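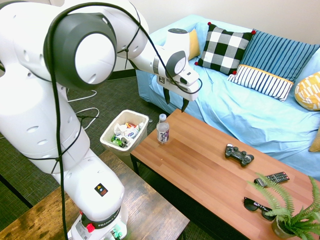 Frequently Asked Questions: Lounge Furniture, Throws and Cushions

Print this page | E-mail this page

Search Gasstead House
Enter keyword Go

Last revised 5 August 2019

The following information applies to residents of Gasstead House and to guests using the shared lounges. Questions not covered on this page should be directed to Notburga Fuchs, Furnishings Office, Room 200.

What furniture is provided in a lounge?

Each lounge is furnished with at least one couch and a coffee table. Couches are supplied with a fabric throw and a set of scatter cushions. Lamps, rugs and side tables differ from one lounge to another and are recorded on the room sheet kept inside the lounge door.

Why are the couches covered with throws?

The throw protects the seat and the front of the couch, which receive the most wear. It can be removed and laundered, while the fixed upholstery can be cleaned only in place. Residents are asked to leave the throw on the couch at all times, including when the lounge has been reserved for a private gathering.

The throw keeps slipping. How should it be arranged?

The throws are cut generously and are intended to lie loosely. Remove the cushions, lay the throw over the seat with the longer side toward the front, and push a hand's width of fabric into the gap at the back of the seat. Light wrinkling is normal. Safety pins, upholstery tacks and adhesive tape may not be used.

May I choose the cushions for my lounge?

Yes. Each floor may exchange its cushions once a year, in September, from the stock held by the Furnishings Office. Cushions are issued singly and need not match. Plain, checked, striped and printed covers are all available in most years. Yellow and blue have been requested most often, and the supply of plain mustard covers is limited.

Is there a recommended way to combine patterns?

The Office does not require any particular arrangement. Residents who ask for advice are generally told to begin with the color of the throw. A light blue throw is well suited to a blue striped cushion, and one or two yellow cushions will keep the couch from looking too cool. A black-and-white check may be added to either color. Large checks are best placed beside a plain cushion, where the pattern is easier to see. Two cushions in the same color may be separated or kept together, as the floor prefers.

How are the cushion covers washed?

Covers with a zipper should be removed, turned inside out and washed in cold water on a gentle cycle. Close the zipper before washing. Dark and light covers must be washed separately. Covers that combine white fabric with a dark stripe should be washed alone the first time and checked for color transfer before they are dried. Do not use bleach on printed covers.

What about cushions with pom-poms, tassels or sewn trim?

Trimmed covers must be placed in a mesh laundry bag and air-dried flat. Bags may be borrowed from the laundry desk at extension 441. Pom-poms that have come loose should be kept and handed in with the cover so that they can be sewn back on. Please do not trim the remaining pom-poms to match.

How often are the throws laundered?

Throws are collected on the first working day of each month and returned within seven days. A replacement is left on the couch in the meantime and may be of a different color. If a throw becomes soiled between collections, fold it with the soiled area inward and bring it to the laundry desk.

Something has been spilled on the couch itself. What should I do?

Remove the throw and cushions at once and blot the area with a clean, dry cloth. Do not rub. Do not apply water, soap or stain remover to the fixed upholstery. Report the spill to extension 441, giving the floor, the lounge and the substance spilled. No charge is made for accidental spills that are reported on the same day.

May the couch or the coffee table be moved?

Furniture may be rearranged within the lounge, provided that doors and heaters remain clear. The coffee table should be lifted by two persons and may not be dragged. Sufficient space must be left between the table and the front of the couch for a person to pass. The original layout is to be restored by the end of the reservation.

May cushions be taken to a private room?

No. Cushions and throws are part of the lounge inventory and are checked at the end of each term. The inventory for the whole House currently lists 897 textile items, and missing pieces are charged to the floor as a whole.

Can I donate a cushion or throw?

Donations are accepted if the item is clean, undamaged and carries its fiber label. Feather-filled cushions cannot be accepted. Donated items become the property of the House and are issued from general stock.

Who should be contacted about a damaged couch?

Loose legs, split seams and sagging seats should be reported in writing on Form F-7, available from the Furnishings Office. Residents should not attempt repairs.

Print this page | E-mail this page

Related items
Reserving a Lounge
Laundry Desk: Hours and Charges
Jansen Wing: Room Sheets
Arnix Reading Room: Rules of Use
End-of-Term Inventory Procedure
Form F-7: Report of Damaged Furniture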